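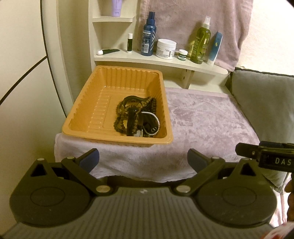
Beads, pearls and a pendant in the orange tray.

The Trorska shared workshop has a new home project on its books, and I'm the one writing it up because I can't stop talking about it! Muthoni Obura and Mutua Mutiso are building a pair of hand-held grippers that they want to turn into a tabletop sorting helper (they call it Gridby), and most of the testing is happening at home, next to the sofa.

The parts budget was $200, and they tell me they're still under it, though Mutua keeps eyeing nicer bearings. By Thursday they had 2,614 short clips of everyday pick-up jobs saved. Muthoni wants a lot more before they try anything without a hand on the grip. 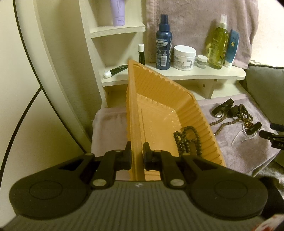
Gripper holding the tray by its edge.

Trays are the easy part, says Muthoni. Beads are what she loses sleep over, as a long strand slides and loops and never lies the same way twice. I had a go myself and was terrible at it (my wrist ached after 4 tries).

They plan to show the build at the workshop in March, evening session, snacks provided. Bring your own tangled necklaces if you like, they'd love some new ones.

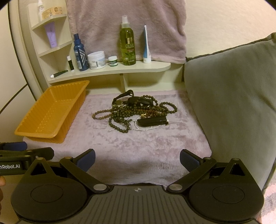

Can I build one without a 3D printer at home?
You can use the workshop's printer if you're a member, and Mutua will help with the files. Send him a message first so he can check there's enough filament.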